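Vemgate Shape Block, Green Foam

Item 228
Sold singly or in packs of 3

The Vemgate Shape Block is a slab of bright green foam with pockets cut into the top for sorting and fitting work. It suits bench tasks, hand therapy rooms and classrooms where people practice placing small parts. Each pocket takes one matching piece, and the full set of pieces ships in a cloth bag with the block.

Shapes in the top include a star, a hexagon, an arch, a large circle, ovals and short slots. There is also a group of small round holes for pegs. The pockets are recessed, so a piece sits down in the foam and stays put when the block is nudged.

Care
Wipe with a damp cloth and let it air dry. Do not use solvents – they will harden the foam. Keep the block out of direct sun when it is not in use, or the color will fade over time.

Holder
The black L-shaped holder is sold separately as item 40. It has an upright back plate with a curved top edge and a flat base plate that takes two screws. Screws are included. Mark the holes with the holder in place before you drill, and do not overtighten.

Ordering
Blocks leave our Cevmont warehouse within 3 working days. Orders of 25 or more go by freight and need a delivery contact. Replacement pieces can be ordered one at a time; please give the shape and the item number of your block. Orders placed in August may take longer while the warehouse does its stock check.

For school and clinic accounts, write to Tarık Gezer at the sales desk. Questions about fitting the holder go to Hnat Kuzmenko.

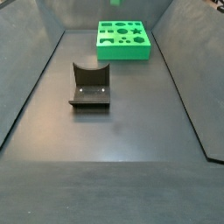
Shape Block in green, with black holder (sold separately)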